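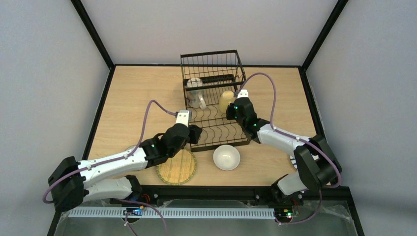 4.2 The first term under new leadership

The change of head at Birnbridge came at the start of September, two weeks before returning students arrived. The appointment had been settled in the spring, and most staff had met the incoming principal only once, at a short open meeting held in the dining hall. Our interviews in this section are drawn from the period between that arrival and the end of the first term. They cover teaching staff, residence staff and students in their second and third years. First-year students were left out of this part of the study, as they had no earlier leadership with which to compare.

Amanuel Chala, in his earlier work on church-founded colleges, makes a distinction between "visiting" and "dwelling" leaders. Visiting leaders are seen mainly at set events, such as the opening service or the prize-giving. Dwelling leaders are met by chance, in corridors and at meals. Chala argues that small residential colleges expect the second kind and are slow to forgive the first. We found this distinction useful, though the answers given at Birnbridge did not always fall cleanly on one side of it.

Of the 113 people invited to take part, 84 agreed to a full interview. A further 23 returned the short written form only. The interviews followed the schedule given in the appendix and lasted for less than an hour in most cases. Students were interviewed by members of the research team who had no teaching duties at the college. Staff were offered the choice of meeting on campus or at the offices in Totport, and a large share chose Totport.

Figure 3 sets out the order of contact reported by each group, from the first written message to the first spoken exchange.

Figure 3. Forms of first contact with the new principal, in the order most often reported
Teaching staff: letter to all staff; department visit; individual meeting
Residence staff: letter to all staff; evening walk-round; shared meal
Students: welcome message; opening service; shared meal

The shared meal appears in two of the three lists, and it was spoken of at greater length than any other form of contact. Students recalled where the principal had sat and, in several cases, what had been asked of them. One second-year student said that she had been asked which building she would close if she had to close one, and that she was still thinking about her answer. Residence staff gave similar accounts. They valued being asked about repairs, night cover and the state of Indeck House, matters which they felt had been dealt with by letter under the previous principal.

Teaching staff were more guarded. The department visits were welcomed in principle, but several lecturers felt that they had been arranged too early in the term, before class lists were final. Others said that the visits had been too short for any real discussion of workload. A senior lecturer in history described her own department's visit as "courteous and quick". There was also some worry that views given in an open meeting might be taken as the settled view of the whole department. The individual meetings that followed went some way towards meeting this concern, although not all staff had been offered one by the time our interviews closed.

The question of faith was raised less often than we had expected. Birnbridge keeps its link with its founding church, and the opening service remains part of the college year. Students who attended spoke of the service chiefly as a social occasion -- a chance to see the whole college in one place. Staff with long service gave it more weight. For them, the principal's address was a sign of how the link would be treated in the years ahead, and they had listened closely to what was left out as well as to what was said.

A further point concerns the Woldegiorgis Fund, which supports students in financial difficulty. The principal's early decision to move the fund's office to the ground floor of the main building was mentioned by students without any prompting from the interviewer. Those who had used the fund said that the new office was easier to find. Two of them added that it was also easier to be seen going in, and that they would have preferred a side entrance. The college had not, at the time of writing, recorded a view on this point.

These accounts describe a single term and should be read with that limit in mind. The written forms, which were returned later than the interviews were held, show a slightly cooler tone among teaching staff, and we return to them in section 4.3.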